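Left arm stops with a following error partway through block stacking

Dulleo
Our laboratory operates two arms on a shared rail for a letter block stacking routine. After 53 cycles, the left arm stops above the table and reports a following error. The right arm continues without fault. The controller was restarted twice, and the error returned each time. Is it safe to resume at reduced speed? 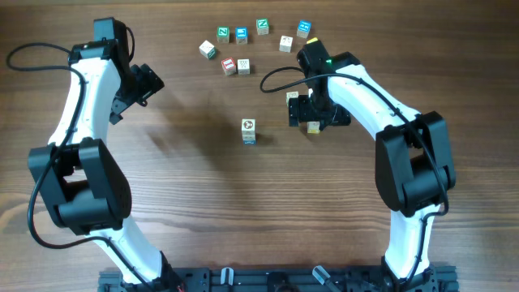
Both arms over the block table, left gripper over bare wood beside the blocks and holding nothing.

Meltent
Operation should not resume until the cause is established. Please remove power and inspect the left arm's cable from wrist to base. A cable that pulls tight at the elbow can produce this error. Move each joint by hand through its full travel and note any resistance.

Dobson
We had the same fault in November. Raising the error limit from 400 to 1,000 cleared it.

Nolville
The limit should not be raised before the inspection described by Meltent is complete. Doing so may conceal a mechanical fault.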